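Support Ticket: End Effector Evaluation, Wrist Camera Exposure and Finger Response
Status: Closed
Opened: Mar 21, 2018
Submitted by: Anwara Mridha, Hirkeo Test Laboratory
Assigned to: Akihiko Wada, Skarnon Integration Support
Copied: Lilla Vida

Summary of request

The laboratory is comparing two end effectors on the same arm: the Ruvby multi-finger hand and the Leung parallel gripper. Both are to be run through the same pick sequence with the same wrist camera and the same controller settings. The parallel gripper completed the sequence without a reported fault. With the Ruvby hand fitted, the object locator rejects most camera images with the message "insufficient contrast in work area," and the controller logs a finger timeout on the close command. The customer asks whether the two faults are related and whether the comparison may continue.

Entry 1, A. Wada

The customer was asked to confirm that the camera settings had been carried over unchanged from the parallel gripper test. Ms. Mridha confirmed that they had. Exposure was set to fixed, with gain at 40. The sleeve over the wrist was installed according to the mounting sheet. The customer was then asked to move the arm to the standard viewing position above the work surface, open the hand fully, and hold there before the locator was started.

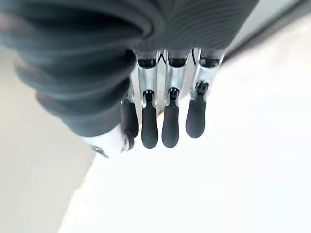
The locator depends on a visible difference between the object and the surface on which it rests. A fixed exposure chosen for one end effector should not be assumed to suit another, as the viewing position and the reflective parts near the lens may differ. The customer was instructed to set exposure to automatic, reduce gain to 5, and repeat the locator test with no other change.

Entry 2, A. Mridha

Locator test repeated as instructed. The contrast message no longer appears at the standard viewing position. It returns at the low viewing position, where the silver finger segments produce highlights that the locator treats as candidate objects. The finger timeout is unchanged.

Entry 3, A. Wada

A mask should be drawn over the part of the image occupied by the hand. The mask supplied with the parallel gripper profile is too small for this purpose and must be replaced. Please draw the new mask with the fingers fully open and save it under a separate profile name.

With regard to the timeout, the controller log was forwarded to Éabha Foley for review. Her finding is that the close command was sent with the time limit from the Leung profile. The Ruvby hand requires a longer limit. The value should be raised to 60 in the end effector table, after which the controller must be restarted. The camera fault and the timeout are separate matters with a common origin, namely the reuse of one profile for both devices.

Entry 4, A. Mridha

New mask saved. Time limit changed and controller restarted. The pick sequence was run 6 times with the Ruvby hand. No timeout was logged and no contrast message was shown at either viewing position.

Resolution

Ticket closed with the agreement of the customer. The parallel gripper results obtained under the fixed exposure setting are to be set aside and the test repeated under automatic exposure, so that both devices are judged under the same conditions. Carola Bauerfeind will amend the evaluation procedure to require a separate profile for each end effector. Further questions on this matter should be submitted as a new ticket that cites this one.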